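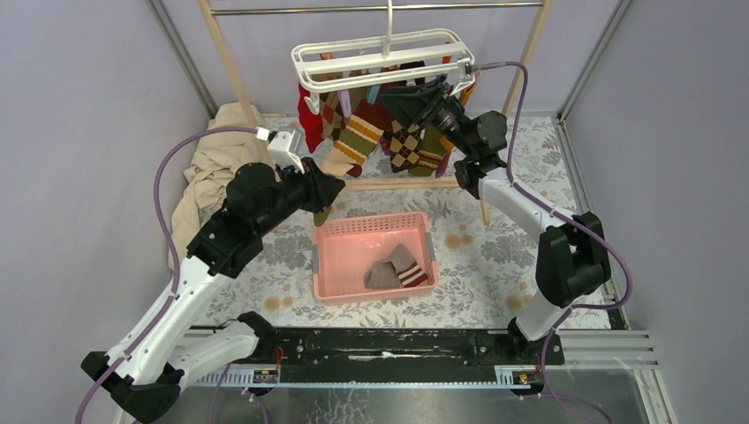 New bench rules for the two-arm cells

The revised house rules for the laundry cells at Tusterville come into force in September. They replace the sheet Kamlesh Singhal wrote when we had one arm per bench, and they apply to everyone who runs a cell, including visitors from Sindus.

The main change is to shared space. Only one arm may be in contact with the rack or a hanger at a time, and the other holds clear until the first has let go. Speed is capped at 88 mm per second while anyone is at the open side. Cables are to be checked for slack through the full reach of both arms before the first run of the day, and again after lunch. Usha Sundaram has the checklist.
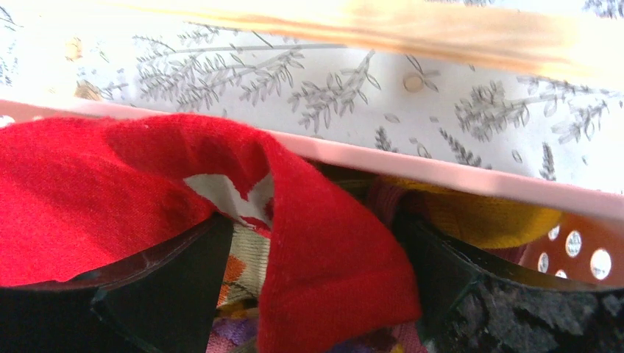
Grip settings are now logged for each type of item. Bimla Dubey asked for this after finding three different force values in use for the same task. Knitwear gets the lowest setting that holds. Where an item is picked from a mixed basket, as with the red knit between the fingers, the operator checks that nothing from the pile underneath has been caught as well before the lift goes ahead. A double pick is recorded as a fault even if both items end up where they should.

Finger pads are to be inspected every 12 hours of running – sooner if fibres build up. Spares are in the Kikuchi cupboard.

Sowmya Nambiar will go through the rules in room 804 at 2 pm for anyone on the Nadeo project. Comments on the wording should go to Gangadharan Gounder by the end of the month.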